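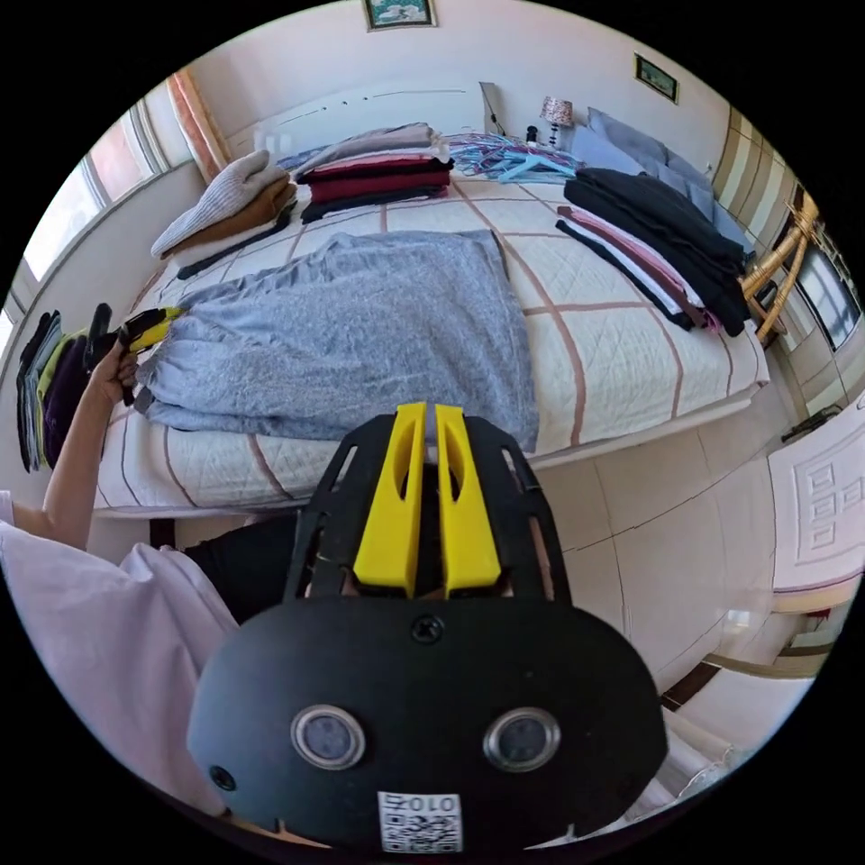
Sweater flat on the bed, second gripper held up at the edge.

Search this site: Enter keywords Go

**Teaching a robot to fold sweaters, using your own two hands**

Posted June 16, 2018

Print this page | E-mail this page

I've been meaning to write this one up for ages, because every time I mention clothes folding I get a little pile of messages asking how you go about showing it to a robot in the first place. Do you type it in? Do you grab the arm and shove it through the motions? You can do both (I've done both, and my shoulder still remembers the second one), but for clothes I've come around completely to hand-held grippers. You hold a gripper in each hand, you do the job with them, and the camera rides along and records what the fingers see. The robot isn't even in the building. Mine spends its days at the Coltgate workshop, bolted to a bench, and couldn't fit through a bedroom door if it tried!

What follows is how I'd run a folding session today. I've tried to put in the boring bits I wish I'd had the first time, when I came home with 36 recordings and could use four of them.

**What you'll want**

Two hand-held grippers with charged batteries and plenty of room on the cards. A bed, or a table of the same sort of size. Clothes, and more of them than you think. Something to drink. A notebook, a real paper one, for when you fumble a take and want to remember which.

I keep my notes in Prukano, the little logging program we wrote for this, but a notebook does the same job and never asks for an update.

**Step 1: Get the bed ready**

Pull the cover tight. You'd be amazed how many bad takes come down to the fingers catching a bit of bedspread along with the hem. A quilted cover is a bit grabbier than a smooth sheet, and I like practising on one for that very reason, but if it's your first go you might want to start on something flat and plain.

A cover with a pattern doesn't hurt. A big grid is handy for lining up the body of a sweater by eye, and it gives the tracking software something to hold on to as well. Plain white from corner to corner is the worst. We lost most of an afternoon to a plain white sheet once, and when I looked at the tracks later they wandered off like a shopping trolley.

Put your finished piles where you can reach past them without knocking them. Toward the head of the bed and down the far side works for me. Leave the near part clear for the piece you're folding.

**Step 2: Wake the grippers up and match them**

Switch both on, wait for both, and then do the clap. By that I mean bring the two sets of fingers together in front of you and open and close them a few times at once. Later on you'll line up the left recording and the right recording using that little moment, and you'll be so glad you did it.

Mark left and right somewhere you can read at a glance. Swapping them halfway through a session is very easy and very annoying, and I say that as the owner of 565 clips that had to be relabelled one by one.

While you're at it, wipe the lenses. Lint gets on everything when you're working with knits.

**Step 3: Pick up like a robot would**

This is the part people find strange. Your fingers know a thousand tricks with cloth. You pinch, you roll, you smooth with the side of your hand, you flick a sleeve straight without thinking. The gripper can open and it can close. So every move has to be one that two flat fingers could do.

Go in with the fingers open, on either side of a bit of fabric that's standing up. If there's no bit standing up, nudge one up with the other gripper first. Close, stop for a breath, then lift. That stop matters more than you'd think! When I cut the recordings up afterward, it's the stops that tell me where one move finishes and the next one starts.

Lift slowly enough that the cloth hangs down before you carry it anywhere. If it swings, wait for it.
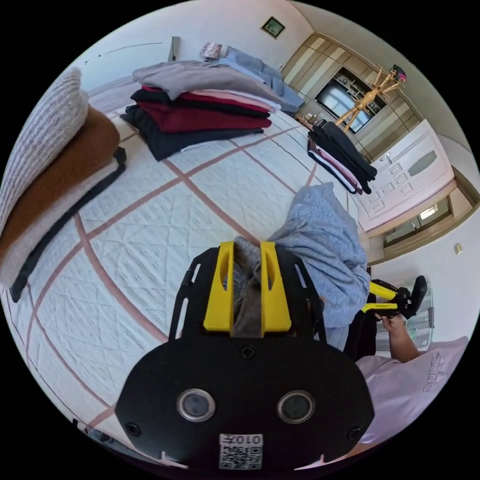 A reader wrote in after the first version of this page to say that the waiting drove them up the wall, and that their own folds came out far neater when they worked at full speed. Their robot, they added, then copied the speed perfectly and the neatness not at all, and it threw a cardigan onto the floor. They asked me to put that in as a warning, so I have.

I'd only add that slow doesn't need to mean stiff. Move at the pace you'd use if you were showing a kid, nice and easy. Once you've got a good slow set you can always go back and record a brisker one. Keep them in separate folders, though.

**Step 4: The fold itself**

Here's the order I use for a plain long-sleeved sweater. You can argue with it (my whole workshop has), but pick one order and stick with it for the full session.

1. Lay the sweater out with its hem toward you. Both grippers, one at each shoulder, and bring it down flat.
2. Straighten the body with small tugs at the bottom corners.
3. Take one cuff and bring the sleeve across the body. Let go. Don't smooth it with the back of the gripper, however tempting that is.
4. Do the other cuff the same way, with the same hand if you can reach, and if you can't, walk around.
5. Side edges in toward the middle. With a bulky knit I sometimes skip this.
6. Both bottom corners at once, up to the collar.
7. One gripper under each side, lift, and carry it over to the pile.

The carry is where my early takes fell apart. A folded sweater held by two corners wants to be an unfolded sweater. Get the fingers well in under the edge, so you're holding every layer, before you close.

T-shirts I do in fewer moves, and I'll put those on their own page. Trousers, please don't ask me yet.

**Step 5: Put a few in crumpled**

If every take starts with the sweater laid out neatly, you'll get a robot that can fold a neat sweater and stares blankly at a messy one. So bunch it up and drop it on the bed before you start. I aim to have one take in three begin with a crumple. Drop it from different heights, leave a sleeve tucked under, turn it inside out if you're feeling brave.

Set both grippers down between takes if your wrists want a rest. They're heavier than they look by the end of the day. My rule is a proper break every hour, with the cards swapped over and a quick check that the last few recordings open. I once did a whole morning with a full card. We don't talk about it.

When you pick them up again, open the fingers all the way and hold still over the bed for a second or two before you move in. It makes a lovely clean starting point.
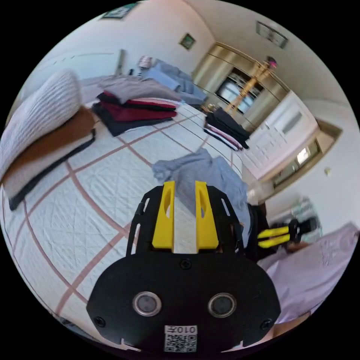

**Step 6: Keep your mistakes (some of them)**

You'll drop things. You'll pick up two layers when you meant to pick up one. The question is what to do with those takes, and I've changed my mind on it.

I used to bin the lot. Now, if I drop a corner and then go back and get it, I keep the take, because that's a thing the robot badly needs to learn. If I drop a corner and then sigh and start over, it goes. If I said a rude word but the fold was fine, it stays, and I mute the sound.

Write down the odd ones as you go. "Sleeve caught, fixed it" is plenty.

**Step 7: Mix up the clothes**

Our first good batch at Coltgate was 333 takes, nearly all of them with two sweaters I happened to own. Lovely numbers. Then we gave the robot a fleece and it had no idea at all. The fleece was thicker, it didn't slide, and the collar was a different shape.

So go for thick and thin, ribbed and smooth, dark and light. Stripes are good. Dark clothes are harder for the camera, and I'd do those while the daylight is strong. If you've only got a few things in the house, raid the op shop. I paid next to nothing for a bag of knits from the McAlister Street one and I'm still working my way through it.

Change where you stand, too. Work from the side of the bed for a while, then from the foot, then put the piles somewhere else. Turn the gripper over to the side now and then so the room looks tipped to the camera. I was nervous about that to begin with, but a robot's wrist will turn all sorts of ways, and it may as well see what cloth looks like from there.
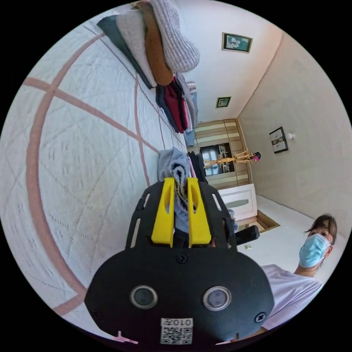 Fingers closed on the fabric, with the folded row along the far side of the bed.

**How many takes is enough?**

Everybody asks, and I can only tell you what we did. For one kind of garment folded one way, things started to look decent on our bench at 565 takes. For a mixed lot of tops we went to 1000, and I'd have happily kept going if my wrists had let me. A smaller set of careful takes has beaten a bigger sloppy one every time we've compared them.

Don't do it all in one go. I stop when I notice I'm rushing the carry, and on a bad day that's before lunch.

**A quick word on driving the arm by remote instead**

We do have a remote setup, a pair of levers hooked up to the Jellis arm, and it's the better choice when the job needs force, like pushing a plug into a socket. You see what the real robot can reach, and you find out straight away if it can't. For clothes I find it painfully slow. One sweater by levers takes me as long as five with the hand-held pair, and my folds look as if I'd done them wearing oven mitts. If you've got both, do your big set by hand and a small one on the arm, then train on the two together.

Next time I'll go through lining up the left and right recordings, clap and all. Have your cards copied before then!

Print this page | E-mail this page

Related pages

- Matching left and right recordings
- Folding T-shirts in four moves
- Prukano: setting up a new session
- Looking after gripper fingers and lenses
- Jellis arm by lever: first notes from November
- Why our socks page is still empty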